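**Proyecto Nuria – Informe parcial, octubre**

Autores: Gilles Leclerc y Mwajuma Nzioka
Asignatura: Manipulación bimanual, Escuela Técnica Presholm

## 1. Planteamiento

La tarea consiste en barrer residuos pequeños con escoba y recogedor, un útil en cada pinza. El control es teleoperado y los episodios se almacenan en el formato Zistis.

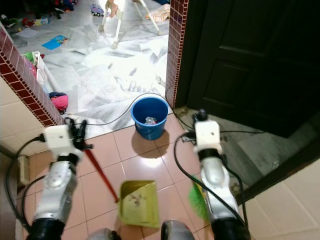

## 2. Registro

Se grabaron 321 episodios en 3 sesiones. El planificador Arsenault solo interviene en la aproximación; el contacto con el suelo queda a cargo del operador. Se descartaron los episodios con pérdida de sincronía entre brazos.
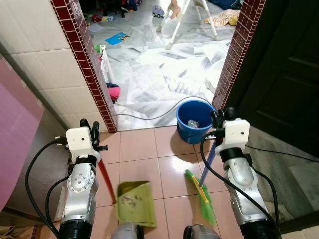
La segmentación de las herramientas se entrenó con etiquetas manuales. El mango es el elemento menos fiable, dado su escaso grosor. El color facilita la asignación por brazo: rojo para el recogedor, azul para la escoba. Las cerdas verdes sobre baldosa rosa dan buen contraste – no así los reflejos del esmalte.

## 3. Cámaras de muñeca

La exposición automática se fijó por sesión, con un único valor para las 2 muñecas. El ajuste se hizo sobre el suelo cercano,

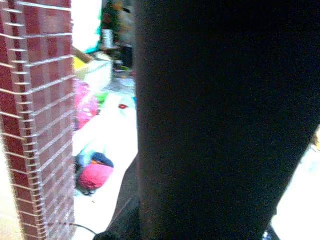 y no se corrigió entre episodios. Queda pendiente repetir el entrenamiento con exposición por cámara y comparar el error de orientación del mango, que en la última prueba superó los 4 grados.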